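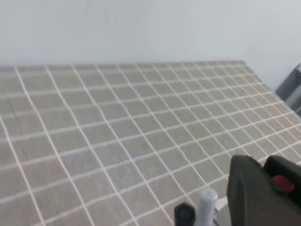
Table service was never the part of the job anyone at Plellthorpe complained about, so it is a little odd that it's the part management has decided to automate first. The arm has been at our Ristham dining room since August. It is meant to set places before the lunch sitting and clear them after, and the firm that supplies it, Skimico, says it learns from what it sees through the camera at its wrist. What it sees a lot of is gray checked tablecloth. Anyone who has worked the room knows those cloths, with their thin white lines running off in every direction the moment you look at them on an angle, and knows they never sit quite flat. A person laying a fork doesn't think about a crease. The arm has to be taught about creases, and the teaching is being done by us, on our shifts, between other things.

Members have asked the newsletter to say where the union stands. We don't have a position yet on the machine itself. We do have some questions about the paperwork that came with it.

The business case handed to staff says the arm will "free up" 80 hours a month across the two sittings. We asked where those hours are now. Setting and clearing is done by the same people who carry trays, wipe down, refill the water and sit with residents who need a hand with their meal. Nobody clocks on as a fork-layer. If you take ten minutes of setting out of a shift you get ten minutes back in scraps, and the scraps have already been filled by moving chairs so the arm can reach, resetting it, and picking up whatever it drops. Genowefa Wilczyńska has kept her own tally in the back of an order pad. By her count she was called over to it more often in its second month than in its first. Management's figures for the same period show fewer calls, but they only include the ones logged on the tablet, and you can't log a call with a stack of plates in your hands.

Then there is the stop button. All staff were told in the first briefing that anyone can press it at any time, for any reason. Good. In the next briefing we were told that unplanned stops would be "reviewed for coaching purposes." Those two messages don't sit well together. We want it in writing that no one will be spoken to for stopping the machine, and until we have that our advice is to press it whenever you feel you should and tell your delegate afterward.

Roman Górecki went to the demonstration at the Meng site and came back less worried than he went. In his view the thing is slow, it isn't taking anyone's job this year, and he'd be glad to have it do the clearing if it ever got good at it, because his shoulders are shot. That's a fair point and we've heard it from others. Clearing is hard on the body. But the arm spends most of its time setting places, the light end of the work, and when we asked when it would be moved to clearing we got a shrug and the word "roadmap."

The hours are what we'd ask everyone to watch. No one has been cut. Two casual shifts were not filled over the winter, and we were told this had nothing to do with the arm. Maybe so. If your roster changes, even by half an hour, please send us a copy of the old one and the new one.

The next meeting with management is on March 23, 2023, in the upstairs office. Send questions to your delegate beforehand. Genowefa will be bringing the order pad.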